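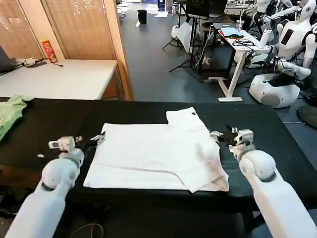 Does a plain cotton T-shirt need washing at 60 degrees to come clean?
For ordinary wear, a cool wash with a decent detergent is enough, and we would want better evidence than we have seen before telling anyone otherwise.

OMENBRIDGE, 4 September 2026. Miltar, the household advice service, has today asked laundry brand Zarei to publish the tests behind its claim that white shirts stay "new for longer" in its Kakness powder.

The claim has been on the box since April. Miltar wrote to Zarei twice asking what "new" means, how it was measured and against which other powders. The two replies we received were polite and answered none of this. One enclosed a voucher.

We are told the tests covered 15 washes. That may sound thorough until you remember how often a white T-shirt gets worn. We don't know what was washed, in what water, or who judged the results.

Kakness may well be a perfectly good powder. Until the figures are out, our advice is to buy on price, use the dose for your water and skip the hot cycle.

Miltar has asked for a full reply within five weeks and will print it on its website.

Press enquiries: Miltar press desk, Omenbridge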